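Acondicionamento de hortofrutícolas em unidades abertas
Apontamentos da aula 7: o cesto de rede como unidade de exposição e de transferência
Material de apoio à aula prática de sexta-feira

1. Âmbito

Estes apontamentos cobrem o uso de cestos rígidos de rede metálica na reposição e na exposição de frutos e hortaliças de consistência firme. Ficam de fora as caixas empilháveis de plástico (aula 5) e as embalagens com filme (aula 9). O exercício usa as fichas do caderno Drelico, que cada grupo deve trazer impressas.

2. Definições

Unidade aberta: recipiente sem tampa, com acesso pelo topo, no qual os artigos são colocados e retirados um a um.
Base de apoio: superfície intermédia entre o recipiente e a bancada. Pode ser fixa ou rotativa.
Margem livre: faixa da base de apoio que permanece visível em torno do recipiente.
Cota de enchimento: altura máxima dos artigos, medida a partir do fundo.

3. Disposição do posto

O recipiente ocupa o centro da bancada, de modo que os dois lados de trabalho tenham alcance equivalente. Os artigos em espera ficam fora da base de apoio. No posto de referência, a base é circular e a margem livre existe em todo o perímetro do cesto.

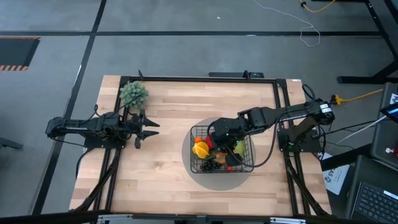

Fig. 1. Cesto de rede preta com produtos, sobre base giratória circular cinzenta, ao centro do tampo de madeira clara.

Dimensões a adotar no exercício: cesto com 400 mm de lado maior, área de bancada desimpedida de 600 mm, massa máxima por cesto de 12 kg. Os grupos que usem o cesto Lindivon devem confirmar o lado maior com fita métrica antes de preencher a ficha, dado que existem duas versões com a mesma referência comercial.

4. Propriedades da rede metálica

4.1 Ventilação. A malha permite circulação de ar pelas faces laterais e pelo fundo. Em artigos com taxa de respiração elevada, a diferença em relação a uma caixa de paredes cheias é mensurável ao fim de poucas horas.

4.2 Inspeção. O conteúdo observa-se através das faces, sem remexer. A inspeção lateral não dispensa a verificação do fundo, onde se acumulam folhas soltas e exemplares danificados.

4.3 Contacto. O apoio faz-se em linhas estreitas e a pressão local é superior à de um fundo plano. Tomate maduro, pêssego e figo exigem forro. Pimento, limão, maçã e beringela de casca íntegra dispensam-no, respeitada a cota de enchimento.

4.4 Bordo superior. É a zona com mais ocorrências de corte superficial. O artigo entra na vertical, acima do bordo, e só depois se desloca para a posição final.

5. Caso de estudo: pimento

O pimento tem corpo volumoso e leve, parede fina e pedúnculo rígido. O pedúnculo é o ponto crítico: pode perfurar a pele de um exemplar vizinho ou prender-se na malha.
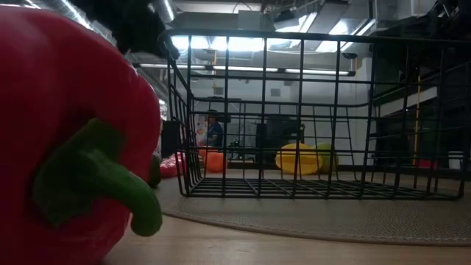

Procedimento:
a) Segurar pelo corpo, com a força repartida pelos lobos. Não suspender pelo pedúnculo.
b) Orientar o pedúnculo para o interior do cesto, afastado das faces de rede.
c) Pousar sem largar em queda.
d) Colocar os exemplares maiores no fundo e encostados aos cantos.
e) Na retirada, começar pela camada superior. Se o pedúnculo estiver preso, rodar o fruto antes de o puxar.

Nas peças de treino em material sintético aplica-se a mesma sequência. A avaliação incide sobre a orientação e o ponto de preensão. A firmeza não é avaliada nestas peças.

6. Base giratória

A rotação dá acesso às quatro faces sem levantar o recipiente. Condições de uso:
– o cesto é centrado antes de carregado;
– a carga é distribuída, com os artigos pesados junto ao eixo;
– não se roda a base durante a colocação ou a retirada;
– a bancada está nivelada.

Uma carga excêntrica produz deslizamento lento do cesto sobre o disco. A correção faz-se descarregando e recentrando.

7. Registo

A ficha tem quatro campos: artigo, posição no cesto, orientação do pedúnculo e dano observado. O dano classifica-se pela escala Distbridge (0 sem marca, 1 marca superficial, 2 rutura da pele, 3 rejeição). Em caso de dúvida entre dois graus, regista-se o superior.

8. Trabalho para a aula seguinte

Ler o capítulo do manual Sproģis relativo a recipientes perfurados. Trazer a ficha preenchida para dois artigos à escolha, um com pedúnculo e outro sem. Entrega no início da aula.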